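A visit to the Givard robot hall in Ustwood
Posted 17th June in Visits and tours
Filed under: robots, open days, learning by showing

I had asked for a place on this tour already in February, and then I forgot it completely until the reminder came. Givard opens its hall in Ustwood to visitors only a few times in the year, in small groups, and you must sign a paper and put your bag in a locker before they let you go further than the coffee machine.

The hall is at the end of the bus line, behind a tile warehouse. I walked past the door first, as the sign is small and grey on a grey wall. Inside it is warm and quite loud from the ventilation. There were 168 names on the visitor list for the whole day, but they let us through in turns, so I could stand close to the yellow line and still see well.

Most of the floor belongs to a project called Mugo. The name was explained to us twice and I did not understand it either time. The work itself is easier to understand. An operator guides the two arms by remote control and carries out a household task from beginning to end, and the movements of the joints are recorded together with the camera views. Then the things are placed again, a little differently, and the operator repeats it. Our guide said they want 2,000 good recordings of each task before they start training with it, and that they had nearly reached this number for the cups.

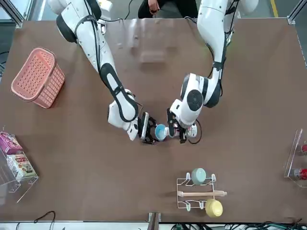 The Mugo table, with a cup in each gripper.

I had expected that remote control would look like a video game, fast and a bit careless. It is slow work. The operator moves the arm, stops, looks, and moves again a very small distance. When both arms come near to each other, everybody in our group became quiet without being asked. The guide told us that new operators practise for two weeks before their recordings are kept, and that the most common fault is closing the gripper too early. The second most common is hurrying at the end, when the hard part is over and you already think about the next round.

Somebody asked why they do not simply write a program with the positions. The answer was that positions are fine when every object stands always in the same place, as in a factory, but in a kitchen the cup is never exactly where it was yesterday. From many demonstrations the robot should learn what to do about the difference. A bad demonstration is also learned, so each recording is watched afterwards by a second person, who can reject it. I found this part of the tour the most interesting, and it got the least time.

We were then shown the replay room, where the recordings are checked on two screens. The software is called Skundo and it is made in the same building. It shows the colour of each joint changing from green to orange when the movement is not smooth, and the checker can cut the beginning and the end. The chairs there are much better than in the hall.
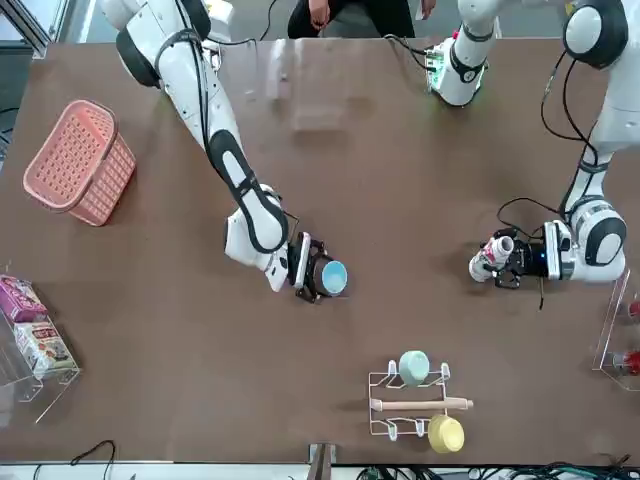
My own interest in all this is grip. I repaired kitchen machines for many years, and I know how differently the same hand must hold a glass, a lid and a handle. So at the question time I asked how the operator feels the force. The answer was that for now he mostly does not, he judges it with his eyes. I thought of this again on the bus, with the little cup in one gripper, opening up, and the white bottle lying flat in the other. I would never hold these two things with the same pressure. In my own hand I would not even think about it, but somebody at the controls must decide it each time, and then decide it again for the next recording. The guide agreed that this is a weak point and said they are testing a control handle that pushes back.

Practical things, if you want to go. The tour is free and takes a bit more than an hour. Wear closed shoes, they do check. There is no food in the building except biscuits, but the bakery across from the bus stop has good cheese rolls and is open until the middle of the afternoon. The next visiting day will be put on the notice board at the Ustwood library and also on the Givard page, where you can write your name on the waiting list.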